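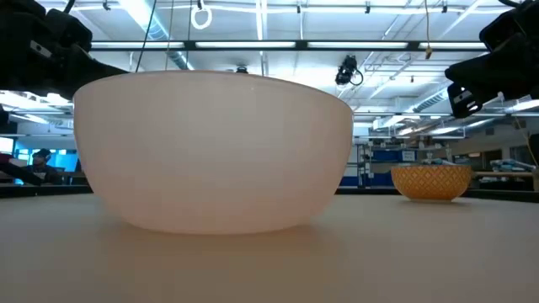
# Domby open day: tabletop bowl demonstrations

Share 2 | Comments 2

Recordings from the public demonstration of the Domby two-arm station, made during the August open day at the Halludbridge workshop. The set holds 1046 episodes of bowl handling. It is meant for people who want to train or check simple pick-and-place policies on shiny, pale and patterned tableware, and for people who came to the open day and asked where the recordings would end up.

## What was demonstrated

Visitors came through in groups and stood behind a floor line on the far side of the workshop. Each group saw the same short programme:

- a small bowl placed inside a large one
- a small bowl lifted out again and set down on the table
- a large bowl moved towards the middle of the table using both grippers
- a free run, in which the operator took requests

The operator drove the arms by hand from a leader pair. No learned policy was run in front of visitors. A policy was planned for the afternoon but the checkpoint was not ready, so the slot was used for more free runs. These are tagged `free` in the index and should not be mixed with the scripted ones without some thought.

## Hardware

Two arms, each with a black parallel gripper, mounted on either side of a pale table. The overhead lights in the workshop are fluorescent strips and were left on all day. There is a reflection on the tabletop under larger objects, which upset an early segmentation script. We have not tried to remove it.

The fixed camera was not moved between groups. It was knocked once during the lunch break and put back by eye - episodes after that point carry `cam_shift: true`. The shift is small, but anyone using the published extrinsics should fit them again for the later part.

## Objects

The large bowl is white, deep and matt. It is harder to grasp than it looks, as the wall tapers and the fingers slide if they close too low. The small bowl is yellow with an orange and white pattern. Further items were added during free runs at the request of visitors and are listed in `objects.csv`. Sizes in that file were taken with a tape measure and are good to the nearest few millimetres.

## Layout of the files

```
domby-open-day/
 index.csv
 objects.csv
 calib/
 episodes/
 0001/
 fixed.mp4
 joints.csv
 notes.txt
```

`joints.csv` has one row per control step for both arms, left arm first. Gripper opening is given from 0 (closed) to 1 (open). `notes.txt` is often blank. Where it is filled in, the operator typed it between groups and the spelling has been left alone.

## Splits

75 episodes are held back as a test split. They were drawn from the scripted part only, before any training was done, and their numbers are in `index.csv` under `split`. Please do not redraw the split if you want your results to be comparable with those from Iturra, the baseline we ship alongside the data.

## Success labels

Each scripted episode is marked `ok`, `fail` or `unclear`. The label covers the end state only. An episode in which the bowl was dropped, picked up again and placed correctly is marked `ok`, and the drop appears in the `events` column. Free runs have no label.

## Known problems

- People are visible in the background of the fixed view. Faces were blurred before release, and the blur sometimes spills on to nearby objects.
- Monitors behind the table change brightness during some episodes. A model trained on raw pixels may pick this up.
- The left gripper reads 0.02 when fully closed. This is an offset in the sensor and has not been corrected.
- Audio was recorded and then dropped, as visitors could be heard talking.
- Two episodes have a short gap in the joint log. They are kept in the set and marked `gap`.

## Use

Free for research and teaching. The data should not be used to judge how the station performs in normal work. The arms were run at reduced speed all day for the public, and the operator paused often to answer questions.

A second set, recorded at Standanton with the same table height and a different pair of arms, will be released separately. It uses the same column names. Corrections to labels can be sent as a patch against `index.csv`, with the episode number in the title.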